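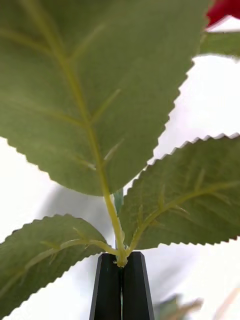
May, bench book, float serve rig

9:10 am. Launcher back on the bench. Wheels cleaned with the damp cloth, left one still has a shiny band where the rubber has gone hard. Not replacing it yet, want one full run on the old wheel so we have something to compare to. Panagiotis says the new wheels are still at Trodbridge in the bottom of the net locker. Nouhaila going over this afternoon anyway.

Where we are, for anyone picking this up cold. Clundham women want a machine that throws a float serve their passers believe in. The Plotum throws a lovely topspin ball and a decent flat one, but the flat one goes straight. Comes over the net, no wobble, lands where you aimed it. Passers groove on it in five minutes and then shank the first real float they get in a match. Coach wants the late move. So do we.

Two suspects. (a) leftover spin, the two wheels not matched. (b) which way the panels are facing when the ball leaves. Panagiotis is firmly (a). I'm leaning (b), but have been wrong about this machine before, see the entry on the feed tube.

Wheel match. Set both to 1303 on the dial tach. Left reads true with the handheld. Right drifts low after it has thrown a few and takes a while to come back. Did it with the motor cover off and it drifts less. Heat? Or the cover is rubbing. Found a bright scrape on the inside of the cover, so rubbing, at least partly. Bent the tab out with pliers. Ran again, drift smaller, not gone. Leave the cover off for today, put tape over the gap, KEEP SLEEVES CLEAR.

9:55. Balls. Using the 14 Dimitriou match balls only, not the mixed cart. Old cart has three makes in it and some of those balls are egg shaped, which explains a couple of the crazy flights we got excited about last time. Sorry Nouhaila. Struck those from the log.

All pumped with the same gauge, the one with the red tape. The other gauge reads high, someone please bin it. Ball marked K was soft again after sitting overnight. Pumped it, listened, put it under water in the sink, bubbles at the valve. Out. Ball F has a lifted panel edge, kept in but flagged, curious what it does.

Marked each one with a pen dot at the valve and a second dot opposite. Pen comes off on the wheels. Have to re-dot every few throws, annoying. Try the paint pen tommorow.

10:30. First run. Net up to women's height on the practice poles, launcher behind the end line, target mat at deep five. 20 throws, valve up, no other changes. Nouhaila on the mat calling left/right/short, me feeding, Panagiotis on the side phone video.

Result: boring. Tight group, slight drift to the right late. You can see the dot turning slowly on the video, less than one full turn by the net, so there's some spin in there. That's the right wheel lagging. One for Panagiotis.

Second run, same thing, valve facing the target. Much more interesting. Group opened up. Several dropped short like they fell off a table, two went left, one of them a long way left and Nouhaila called it good and then had to un-call it. No change to the wheels between runs, I checked with the handheld before and after. So orientation does something even with the wheels a bit off.

Third run, valve to the side. In between. Honestly hard to say if it's different from the first one. Need more throws.

Note to self: ball F did nothing special. Lifted panel and all. Threw it in each run. Thought it would go nuts.

11:40. Argument about speed. Measured with the gun at the net, steady at 68 km/h on the flat setting. Coach thinks her better servers are in that area when they float it from deep, but she's going off feel. If we're slower than the real thing we could be in a range where the ball moves more than it does in a match, and then the passers train on something that never comes at them. If we're faster it'll be the other way. Need the gun at an actual Clundham practice. Asked, she said fine so long as we stand behind the end line and don't talk to the setters.

Panagiotis wants to drop the speed in small steps and find where the wobble starts. Good plan, boring plan, do it after the wheels are swapped. No point mapping the thing with a bad wheel.

12:15 lunch. Launcher off at the wall. The switch on the unit doesn't kill the left wheel completely, it creeps. On the list.

1:30 pm. Feed problem. Orientation only means anything if the ball keeps its orientation down the tube and it doesn't. Dropped a ball in valve up, filmed the exit with the phone on slow, valve comes out anywhere up to a quarter turn off. It rolls on the bottom of the tube just before the wheels grab it. So this morning's "valve up" was more like valve up-ish. Second run was probably ok by luck, or by the fact I was pushing those in by hand further along. Didn't write down how far I pushed. Bad practice, write it down.

Tried:
- felt strip on the tube floor. Ball sticks, then jumps. Worse.
- two thin rails, wood dowel taped in. Better. Ball slides on the rails and doesn't roll much.
- rails plus pushing with the flat paddle, slow and steady. Best by far. Exit orientation looks repeatable on video.

Keep the rails. Tape won't last, needs screws from outside. Countersink or the ball cover will get chewed up.

2:20. Repeated valve-to-target with rails and paddle. Shorter run, gym booked from three for badminton. Drop-off is still there. Left movers still there, fewer of them. Didn't get to repeat valve up with rails, so strictly speaking I can't compare. Do that first next session before anything else gets touched.

Nouhaila took passes on the last few instead of calling. Her words: "platform was late on all of them". She played libero, so I put some weight on that. She also says the machine gives away the release because the ball shows in the tube mouth before it goes. A real server has a toss and a contact and you read both. We could hang a cloth over the mouth with a slit in it, but then you lose all cue, which is unfair the other way. Maybe a light or a beep a fixed time before release. Ask coach what she prefers.

3:05 kicked out of the gym by badminton.

3:30, back at the bench. Went through the video. Phone angle too low, can't see the dot after the net on most of them. Needs to be higher, up on the ref stand if they'll let us. Also my thumb is in the second run for a good while.

Reread the morning log against the video, one call disagrees. Log says left, video says right. Nouhaila calls from the receiver's side and I was writing it down from the launcher side. Need to agree on this. Decision: all calls from receiver's side, write R-left or R-right. Went back and fixed the morning pages in pencil, initials next to each. If something looks backwards in older entries that's why.

Open list
New wheels, both sides, not just the left
Motor cover tab, proper fix, file it
Switch / creeping left wheel
Screw the rails in
Paint pen for dots
Bin the bad gauge
Replace ball K or get a valve kit from Dimitriou
Gun at Clundham practice, end line
Valve up with rails, full run
Higher spot for the phone

4:15. Nouhaila back from Trodbridge. Wheels found, but the box has one wheel of the right hardness and one of the soft kind. Soft one would grip more and we'd be adding spin on purpose. Panagiotis thinks we could mount it and trim the speed down on that side to match. I don't want to chase that. Emailing for a second hard one. Until it comes, old wheels stay on and we do the rail test on those, same 1303 both sides, cover off, check with handheld every few throws and write the reading down every time, even if it hasnt moved.

Left the launcher under the blue sheet, battery for the gun on charge by the sink. Red tape gauge is in my drawer.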